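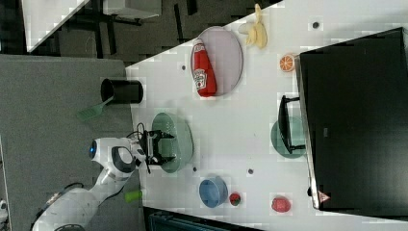
Could we please have the fruit listed separately from the crockery, asked a reader going by Harnetti after the first release, and yes, you can! It was a good suggestion and it has shaped most of what follows.

Cukar Table Things
Data card, version 3, updated 11/12/24

What it is

Cukar is a collection of 1,551 photographs of everyday table things: plates, bowls, cups, oval dishes, spatulas, sauce bottles and a great deal of toy food. I love this stuff. A lavender plate with a ketchup bottle lying across it is a lovely thing to look at, and so is a light blue bowl next to a strawberry – the colours do half the work for you.

What you'll find in it

Crockery: round and oval plates, bowls, small dishes. Plenty of pastel and see-through pieces, mostly greens and teals.
Fruit: bananas (peeled and unpeeled), halved oranges, strawberries, raspberries.
Bottles: ketchup, mostly. Brand names on labels have been left readable.
Cups and utensils: cups standing up or on their sides, sometimes with a spatula inside.
Other: stands, screens and anything else that shares the table.

How the labels work

Every photograph has one line in labels.csv. Colour comes first, then the thing, then where it rests, so you get entries like "red bottle, on plate" or "green spatula, in cup". Things on the floor are labelled too, with "floor" in the last column. Toy fruit is filed under the name of the fruit, with a yes in the toy column.

Colours were the hardest part and the most fun. Bartoš, the older naming list we began with, had a single word for everything between mint and petrol, so we moved to the Estetti list in February. It has 18 colour names and they are a joy to use (lavender finally gets its own!). Teal and green still get muddled on see-through plates, where the tabletop shows through. If you spot one that looks wrong, send the file number and your preferred colour.

Known gaps

Hardly any knives and forks. No glassware to speak of. Raspberries are far outnumbered by strawberries, and I'd dearly like more pears – there is one, and it's gorgeous.

Next

The aim is 2,000 photographs, with more serving dishes and some proper patterned plates. Label corrections are welcome at any time, and so are arguments over what counts as a bowl.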